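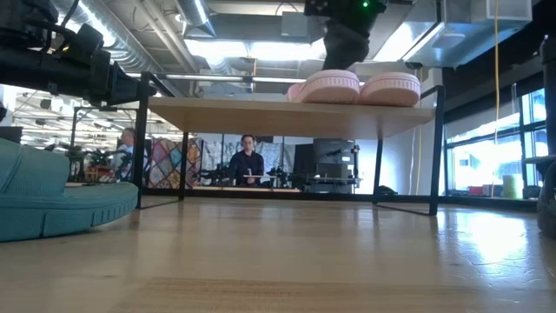
Visits > Makers and workshops > Vutwood open day

A day out at the Vutwood open day

July 2023

I have wanted to see inside the Vutwood furniture works ever since my aunt gave me one of their stools, and I finally got round to it. What a place! You come up a long lane lined with limes, convinced you have gone wrong, and then the sawmill roof pops up behind the trees and you can smell the cut timber before you have parked.

We started in the drying sheds, which I had expected to be the dull bit. Wrong! The boards are stacked with thin strips between them so the air can get round, and our guide, Wanda Domański, let us lift one from a fresh stack and then one that had been in since last June. The difference in weight made everyone laugh out loud. She has a lovely way of talking about wood, as if each plank had been a bit of a handful at school.

After that came the machine hall (ear defenders on, very fetching) and then my favourite, the finishing room. It is quiet in there, with big north windows, and they rub the oil in by hand with old cotton sheets. I had a go on an offcut and made a right mess of the corners, but I was allowed to keep it.

The small metalwork shop next door is run by Clutano, who make frames and legs for the Elia range. They can turn out 200 frames in a good week, and they were bending one while we watched, all in a single smooth movement. I could have stood there till closing.

Lunch was in the yard: beetroot soup from the Laskowska bakery van, with rye rolls still warm and a poppy seed cake that had sold out by the time I went back for seconds. Go early for the cake.

Entry was £3, children free, and parking is on the grass so wear sensible shoes. The last tour sets off at 3, and it's the one to pick if you like a chat, as the guides are in no hurry by then. The seconds shop is behind the office. I came home with two chopping boards and a very wonky spoon.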